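**Artificial tulips keep flopping to one side of the vase, how do I fix this?**

posted by grundonow_lass, Sep 12, 2026

I bought a bunch of artificial tulips in June for the hall table and I can't get them to stand properly. The vase is a plain glass cylinder from Vindo, 19 cm tall, with a wide mouth. Whatever I do, the stems all slide round to one side and the heads end up in a clump. I tried a hair bobble round the stems and it looked like a bunch of leeks.

I'd like to keep the vase if I can. The stems have wire in them but I haven't cut any yet, as I don't want to ruin them. Also the leaves came squashed from the packet and a few still have a crease down the middle.

---

**Juniper Calloway**

The vase is the main problem. A wide mouth gives the stems nothing to lean on, and artificial ones don't weigh enough to settle by themselves. You can still use it with a bit of tape.

Use the narrow clear tape sold for flower arranging. Ordinary sticky tape does for a while but goes yellow. Dry the rim first and run strips across the mouth to make a grid, 2 one way and 2 the other. Fold the ends down over the outside by no more than a centimetre. The leaves will hide them.

For height, the heads should stand about half the height of the vase above the rim. Hold a stem against the outside of the vase before you cut anything. If it's too long, bend the bottom few centimetres up first and see how that looks. If you do cut, use wire cutters. Kitchen scissors will be ruined by it, and so will the stem.

For the creased leaves, hold them in the steam from a kettle for a few seconds, keeping your fingers well clear, then flatten them between two tea towels under a heavy book overnight. Try one leaf first. Some cheaper ones go limp with heat and don't recover.

---

**Manzano_Mick**

Just get a narrower vase. Ullden do a jug that works fine, I've had mine three years. Or put gravel in the bottom.

---

**pegs_and_thread**

Gravel works but you see it through clear glass, so you have to like the look. I'd go with the tape grid, and I'd add that most of the job is done before anything goes in the vase. People pull the bunch out of the packet and push it straight in, and then it keeps the shape of the packet.

1. Take off the band and any wire tie, and separate every stem. The leaves catch on each other, so pull from the bottom end.
2. Lay the flowers down flat on a plain surface with space between them. I like a green mat, though the stems are harder to see on it than on a white cloth. 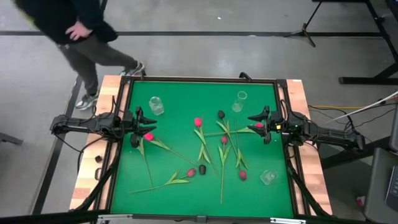

3. Open the leaves out one flower at a time. Run your thumb down the inside of each leaf and curl the tip outwards a little.
4. Put a gentle bend in each stem with both hands. Real tulips lean, and dead straight ones are what give the game away.
5. Start with the outside ones, crossing the stems at the bottom of the vase. Fill the middle last with the straightest.

If it still slides, you've got too few flowers for the width, and another small bunch will sort it.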